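Office Ergonomics and the Working Day
Notes for Unit 2: Sitting

Please read these notes before we meet. They repeat some points from the first unit, but the part on the reading is new and you will need it for your written work.

1. What we mean by posture

In the first unit we said that posture is the position of the body at one moment. In this unit I ask you to use the word in a wider way. A person who works at a desk has many postures in one day, and we are interested in the whole series of them. A student last year asked me which posture is the correct one. I answered that I would like to know how long she planned to stay in it.

The older books speak of three right angles: at the ankle, at the knee and at the hip. You will still find this drawing on the wall of many offices. It is useful for adjusting furniture the first time. It is less useful as a rule for eight hours, and please do not copy it into your report as if it were a rule.

2. The load on the lower back

When we stand, the lower part of the spine has a curve toward the front. When we sit down, the pelvis turns backward and this curve becomes flatter. The muscles and the discs must then carry the load in a different way. If the person also leans forward to read a screen, the weight of the head and arms is added at a distance from the spine, and the muscles of the back have to work against it.

A backrest helps only if the person touches it. This sounds too simple to write down, but in our visit to the Ernden office many people sat on the front half of the seat all morning. The reason was often the desk. It was too high, or the keyboard was pushed far back behind papers. 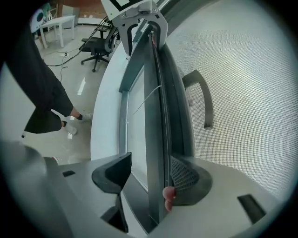
Melquiades Magaña

3. Kinds of backrest

A backrest can be padded with foam and covered with cloth, or it can be a mesh stretched over a frame. Mesh lets air pass, so the back stays cooler in summer. Foam spreads the pressure well when it is new, but cheap foam becomes flat with use. I do not recommend one over the other in general. Ask how warm the room is, how many hours the person sits, and whether the chair is shared.

More important is the height of the lumbar support. If it is too low it pushes on the pelvis, and if it is too high it pushes on the ribs. Let the person sit fully back, then adjust, then wait a few minutes and ask again. The first answer is usually polite.

4. The reading

The reading is the Fandano report, 29 pages. You may skip the appendix on lighting. The authors collected 1,544 answers by questionnaire, and 556 of these came from people who work at home. Look at how the two groups are compared. The home workers chose their own chair and the others did not, and I would like you to think about what this does to the result.

Note also that "discomfort" and "pain" are separate questions in the report. Several students mixed them last time.

5. Written work

Choose one workplace that you can visit, and write two pages. Describe the task first and the furniture second. Measure the seat height and the desk height with the person sitting, in their usual shoes. Ask for permission before you measure anything, and do not write the name of the person.

Work is due 07/06/2026. Send it by e-mail with "Sitting" in the subject line. If you share a workplace with another student, each of you must write your own text.

For the next unit (standing desks) please bring a tape measure.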